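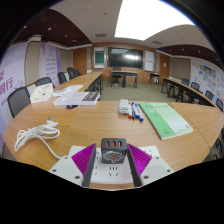 Figure 1. Charging adapter on the power strip, meeting room table.

3. Things left on the tables

Our project studies how shared rooms are tidied after group work. We chose the long meeting room at Fallow, and made the list on 21 September 2023. We sorted the things by the place where they should go: markers, books, paper, cables and chargers. The white cable was coiled but had no fixed place, so we put it in the group "power" together with the strip.

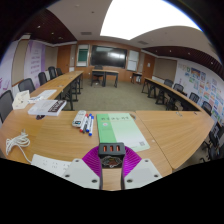

The green booklet was more difficult. Two members wanted it with the books, and the others wanted it with the papers. In the end we followed the Islow storage plan, where everything with a cover goes on the shelf.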